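Blue tape, tennis balls and a very full hall in Illau

I went along to the Sandemard indoor games afternoon meaning to stay long enough to write two paragraphs and get home for supper. I stayed until they switched off the lights. If you live in Illau you've probably walked past the old Sandemard building a hundred times without going in, and I was no different until this month!

What got me through the door was the grid game. You need a flat surface, a roll of blue tape and some tennis balls, and that's your whole shopping list.

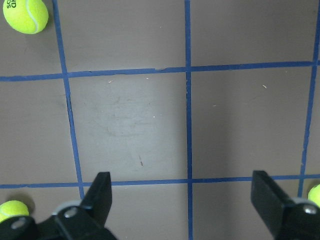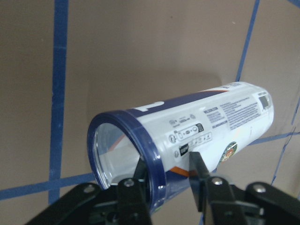

A blue-taped surface in both, with tennis balls in the first and a clear plastic container with a navy-blue rim in the second.

The rules came over from Pitik, where they've been playing some version of it for years, and like most rules that have traveled they've picked up a few dents on the way. You stand back behind your line, you get four balls, and you roll them one at a time toward the squares. A ball that stops inside a square scores. A ball that stops on the tape scores nothing, and there's a lot of groaning when that happens, because a tennis ball that's nearly stopped will wander in ways you can't predict at all. Corner squares are worth less than the middle. If you knock somebody else's ball onto the tape, their score goes too, which is where the friendly part of the afternoon gets tested a bit.

I played two rounds and was beaten soundly in both, once by a boy who had to be reminded to take his backpack off first. My problem is that I roll too hard. Everybody rolls too hard to begin with, I was told, and then you overcorrect and leave the thing sitting a foot in front of you (yes, I did that as well).

There were 34 players on the sign-up sheet when play began, plus plenty of folks who had come for the coffee and ended up in line. The tables were full by three. I found a spot on the windowsill next to a tray of raisin buns and wasn't sorry about it.

The Luik side of town turned up in force, as they do for anything with a scoreboard, and they took the doubles. Illau got the singles back after a final that went to an extra roll, then another extra roll, and then a long discussion with a tape measure. I'd love to tell you exactly how the measuring worked but I was at the back behind some very tall people. There was cheering, so I clapped.

The money side went well too. Between the entry fees, the buns and a raffle for a hamper, the afternoon brought in $2000, and all of it is going toward new heating for the hall. Anybody who sat through the spring concert in there with a coat on will understand why that's at the top of the list. The work won't be finished before winter, from what I heard, but the first radiators ought to be in by November.

A few things to know if you'd like to come next time. Bring flat shoes – the far end of the room is smooth and I saw more than one person skid. The side entrance is the one with the ramp. Parking out front goes quickly, so try the lot behind the bakery and walk through the alley. You don't have to bring your own tennis balls, though some of the Pitik crowd do, and they're pretty particular about them. I heard a long debate over whether an old ball with the fuzz worn down runs truer than a new one. I came away with no opinion, but I did dig a couple of bald ones out of the garage when I got home.

The next games afternoon is set for October, starting at two, in the same room. Singles will go first this time so families with small kids can leave early if they need to, and there's talk of a junior round with a shorter line. Sign-up is on the sheet by the kitchen hatch at Sandemard, or you can just show up and put your name down at the door. Entry is $4, and kids play free. I've already put my name down for the singles, and I've been practicing in the hallway with a soft touch and a lot of furniture moved out of the way.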